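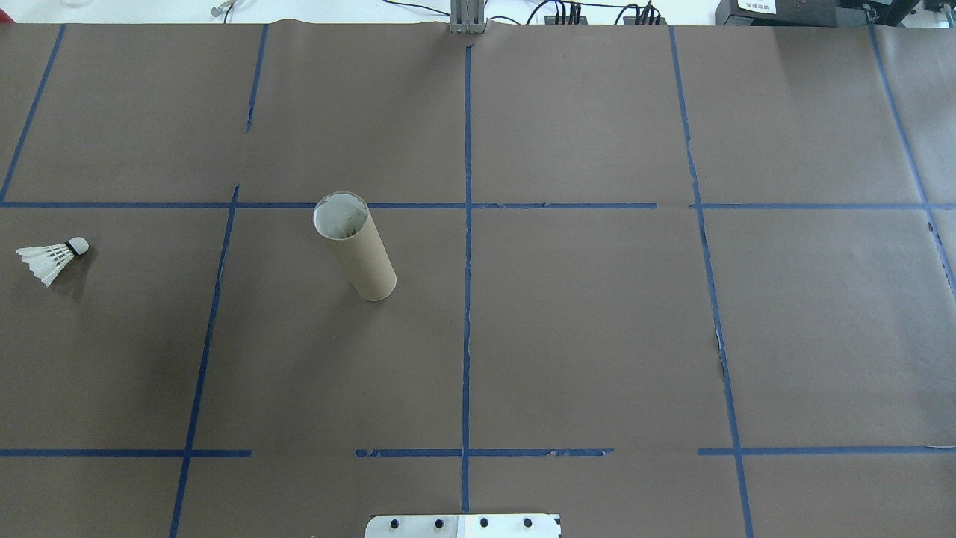

Home | Projects | Reports | Contact

25 Sep 2024
By Yasir Soomro

Hi Asif,

Quarterly update on the tidy-up work, as promised to the Givbridge people. The short version is that we're getting somewhere with picking up and nowhere much with putting away.

We ran 300 pickups on light, awkward things, the kind that end up on the floor of a family room or a sports store. The arm got 221 of them on the first try. I was pretty happy with that! Cardboard tubes are easy now as long as they don't roll. Shuttlecocks are the ones that keep me up at night - grab the cork end and you're fine, grab the feathers and you've got a crushed bird and a annoyed store manager. So I've been working on getting it to go for the cork end, whichever way the thing is lying. The taped grid has been a big help, because I can say which cell an item goes in and repeat the same layout the next morning.

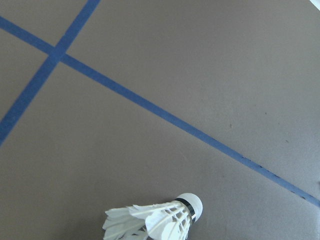
Could a store put this to work after closing time today?

Not yet, because it's too slow and still needs a person close by when it drops something. Clearing one small area takes it nearly 20 minutes, and I could do that myself while on the phone.

On money, we spent $884 on replacement finger pads and cables, all from the Peltonen budget line. Flikov still owes us an answer about the softer pads, and I'll chase them again (third time). In October I'd like to take the setup over to Brunarley for a few days and try it on their real shelves - can you sign off on the van?

Yasir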